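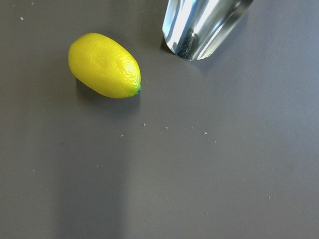

Growing Lemons Indoors: Your Questions

I get a lot of the same emails about my potted lemon trees, so I finally put the answers in one spot. I'm a hobby grower in Winddale, where winters are long and gray, and I've kept two trees going in my dining room for years now. Take what's useful!

Which variety should I buy?

A Meyer, if it's your first one. They stay small, they bloom young, and they forgive you for a missed watering (I miss plenty). My other tree is a Eureka and it sulks if I so much as move its chair. The fruit is sharper and I love it in dressings, but I wouldn't start there.

Can I just plant a seed from a store lemon?

Sure, and it's fun with kids. You'll have a pretty houseplant with nice-smelling leaves, but you could be waiting many years for a lemon, if one ever comes. Grafted trees from a nursery can fruit within a couple of seasons. I got both of mine from Bastos, the garden place out on the Ullthorpe road, and they were good about letting me poke at the roots before I paid.

How much light do they need?

More than you think. A south window is the minimum, and from November on I add a grow light on a timer. If the new leaves are pale and the stems are stretching toward the glass, that's your tree asking for more.

How often do you water?

I don't keep a schedule. I stick a finger in the pot, and if the top 2 inches are dry I water until it runs out the bottom, then dump the saucer. In February that might be every couple of weeks, and in summer it's more like every few days. Please don't let the pot sit in water – I lost a lovely little tree that way.

What do you feed them?

A citrus fertilizer with iron and magnesium in it. I use the Farnemex granules, mostly out of habit, at half the dose on the bag. Any decent citrus feed is fine. I go easy in winter and start again when I see new growth.

My tree is dropping leaves. Is it dying?

Probably not! They do this when they come inside in the fall, or if they're next to a heating vent or a drafty door. Scratch a twig with your fingernail. Green underneath means it's alive, so leave it alone and resist the urge to repot.

Do I have to pollinate by hand?

Indoors it helps. I go from flower to flower with a soft paintbrush in the morning while my coffee brews. Lots of baby fruit will still fall off, and that's normal.

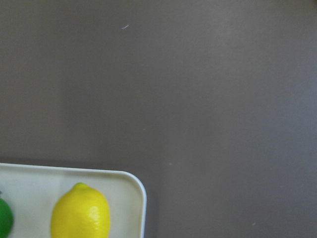 When are the lemons ripe?

Slower than you'd like. Mine take some 865 years – okay, it only feels that way. Six to nine months from flower is typical for my Meyer. Wait for full color and a little give when you squeeze, then cut the stem with snips. Pulling can tear the skin, and a torn lemon goes bad fast.

Can the trees go outside in summer?

Yes, and they love it. Start in shade and move them into sun over a week or two so the leaves don't scorch. On days over 90 degrees I check the pots morning and evening. Bring them back in before nights get down into the forties, and rinse the leaves first in case there are bugs hiding underneath.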